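# Why Your Toast Glows and Your Soup Doesn't

Cooking is a fancy word for moving heat from one place to another. Put heat into a potato and you have dinner. Put too much heat into a potato and you have a small black rock, which people will politely call "crispy."

Heat has to get into food somehow, and kitchen machines don't all go about it the same way. Two of them, the toaster and the induction cooktop, can sit side by side on a table for years with almost nothing in common except a plug.

## The toaster: a tiny indoor sunset

Peek into a toaster from a safe distance while it's working and you'll see thin wires glowing orange. Electricity is being pushed through metal that doesn't let it through easily. The metal gets hot, then very hot, and then it glows.

Those wires never touch the bread. They shine heat at it, the way the sun shines heat at the back of your neck in April. Scientists call this **radiation**, a word that sounds much more alarming than breakfast.

The bread dries out on the outside first. Then the sugars and proteins near the surface start joining up into new, brown, delicious-smelling stuff. This is named the Maillard reaction (say "my-YARD"), and it's the reason toast tastes different from bread that has merely been left in a warm car.

## The cooktop: a magnet with ambitions

An induction cooktop is stranger. It's a flat slab of glass with no flame and nothing that glows. If you didn't know better, you'd take it for a tray.

Under the glass is a coil of copper wire. Electricity races back and forth through it thousands of times a second and makes a magnetic field that keeps flipping direction. Set the right kind of metal pot on top, and the flipping field stirs up electric currents in the bottom of the pot. The pot doesn't enjoy this. It gets hot.

So the pot is the heater! The glass warms up mostly from having a hot pot sitting on it. That is still plenty warm enough to hurt, so hands off, even after the pot has gone.

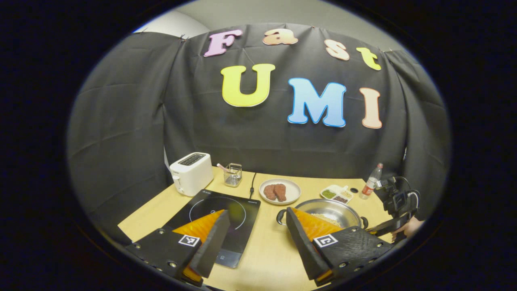
*Two ways to heat food on one table: a toaster at the back, and a black induction cooktop with a ring to show where the heating zone is.*

The ring matters. Park your pot off to one side of it and the magnetic field will mostly miss, and your soup will sit there being cold at you.

## Picky about pots

Not every pot works. The cooktop wants one with a base that a magnet sticks to. Iron is good. Some stainless steel is good and some isn't, depending on what's mixed into it, and you can't tell by staring. Glass and plain aluminum are hopeless.

My neighbor Tatsuya Uchida once waited an hour for noodles in a glass pot. He says he was "letting them rest."

You can test your own pots with a fridge magnet:

1. Ask the person in charge of the kitchen. They like to be asked.
2. Make sure the pot is empty and cold.
3. Hold the magnet against the bottom.
4. If it sticks firmly, the pot should work. If it slides off onto your toe, it won't, and now you know about gravity too.

## Why the handles look different

Metal is very good at passing heat along. That's called **conduction**, and it's wonderful news for the soup and terrible news for your fingers. Many pots have handles made of something that passes heat along slowly, or handles shaped to stay cooler. Many is not all. Use oven mitts.

## Inside the pot

Once the bottom of a pot of water is hot, the water touching it warms up and gets lighter, so it rises. Cooler water sinks to take its place, gets heated, and rises too. Round and round it goes, and this is **convection**. Drop in a few grains of rice and you can watch them take the ride.

At sea level, water boils at 212°F. Turning up the power after that won't make the water any hotter. It will make more steam, more noise and, if you've left the lid on, a mess on the glass that somebody will have to wipe up. Guess who was standing closest.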